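Learning From Hand-Held Demonstrations, Handout 3
Gwilym Pumphrey, Tremville 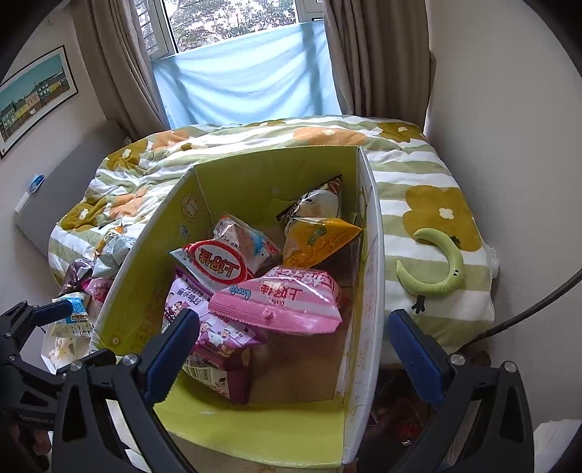
Why do we record with a gripper held in the hand when we could drive the robot arm itself?
Speed, mostly, and the freedom to go where the arm can't. A person with a hand-held gripper can record in any home they're invited into, and the motions come out a good deal smoother than anything I have ever managed with a joystick (my joystick days are best forgotten!).

Now, on to the method we started last time. The Anach set has 776 demonstrations of picking up snack bags and boxes in ordinary rooms, and I do hope you'll spend a little while just watching them before you write any code. Bags are a lovely problem. They crinkle, they slide over each other, and two that share a brand name can look very much alike from one side and quite different from the other, so a policy that has only learned "go to the red one" gets into trouble in a crowded box.

We train on wrist view and finger width together, and predict the next 13 actions at each step. Only the first few are carried out before we look again. Wevska, our baseline, predicts one action at a time, and you'll see it dither near the edge of the box, poor thing, where the fingers have to come in past the cardboard.

For the April lab, please hold out 2 whole rooms for testing. Splitting by clip lets the same bedding and curtains turn up on both sides, and your scores will look much too kind. Bring your plots, even the ugly ones.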